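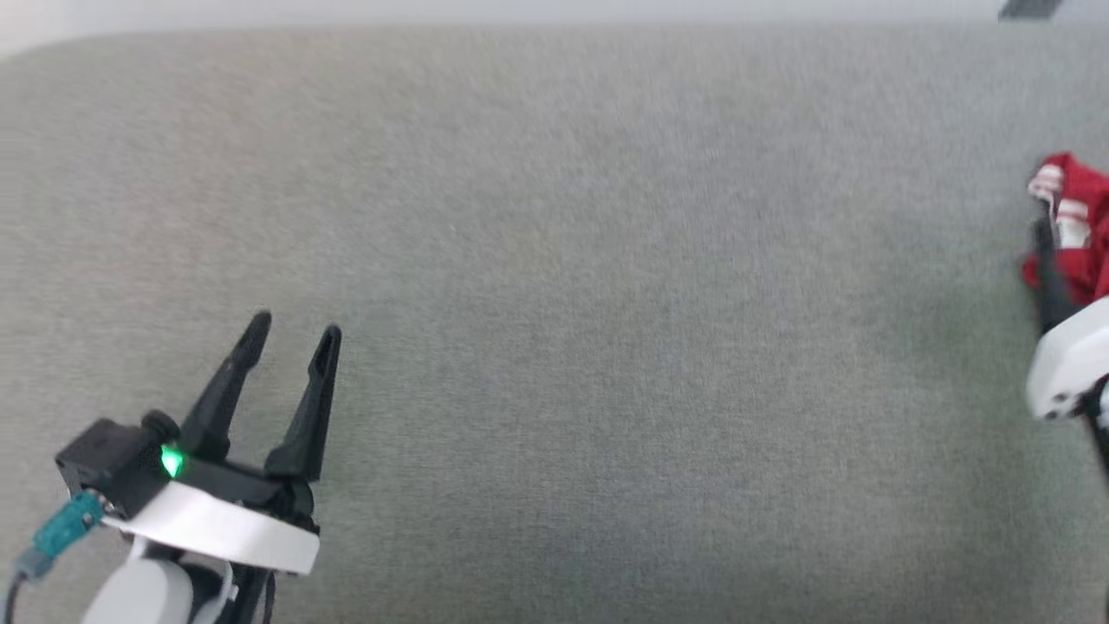
Piris Opens Textile Recycling Line at Tarndale Mill

TARNDALE, November – Textile maker Piris has started production on a new line that turns discarded wool and cotton clothing into fabric for chairs, wall panels and office screens. The line is housed in the company's existing mill at Tarndale and will supply furniture makers and building contractors.

The fabric is sold under the name Bura. It comes in 30 shades, most of them grays, browns and muted greens, and is available by the roll or cut to size. Piris said the first orders will leave the mill before the end of the month.

Clothing for the new line comes from sorting centers that already handle donated garments. Items that can be worn again stay with the centers. The rest is baled by color and fiber and sent to Tarndale, where buttons, zippers and labels are removed and the cloth is pulled apart into loose fiber. The fiber is blended with a share of new wool, carded and spun into yarn.

Because the bales are sorted by color, most Bura shades are made without dyeing. Small differences in tone between batches are to be expected, and the company advises customers to order all the fabric for a single room or set of furniture at the same time. Each roll carries a batch number so that repeat orders can be matched as closely as possible.

The line employs 132 people over two shifts. Many of them moved from the mill's blanket department, which was reduced in size last year. Piris is hiring for a further six positions in fiber preparation and maintenance. Applicants do not need previous experience in textiles, and training is given on site.

At full output the line will process around 175 tons of clothing a month. Piris expects to reach that level by the spring – until then, the spinning section will run on the day shift only.

The company's first large contract for the new fabric is a library and community building in Abu Hammour, where Bura will be used on reading chairs, benches and the acoustic panels in the main hall. The shades for the project were chosen from samples sent over the summer, and the panels will be covered by a local workshop. Delivery will be made in two shipments, with the panel fabric going first.

Bura has been tested for wear, color fastness to light and resistance to pilling. Test reports are available to trade customers on request. For everyday care, the fabric should be vacuumed with a soft brush. Spills should be blotted with a dry cloth and then with lukewarm water. Machine washing is not recommended.

Piris will also take back offcuts from customers who buy full rolls. Offcuts must be clean, free of glue and foam, and packed separately from other waste. They are returned to the fiber preparation section and used again in darker shades.

Sample cards are available now from the Tarndale sales office. Trade customers may request up to two cards without charge. Group visits to the mill can be arranged from February onward, mornings only – visitors should wear closed shoes.

About Piris

Piris produces woven and felted fabrics for furniture, interiors and bedding. Its mill and main office are in Tarndale.

Media and trade inquiries: Piris sales office, Tarndale.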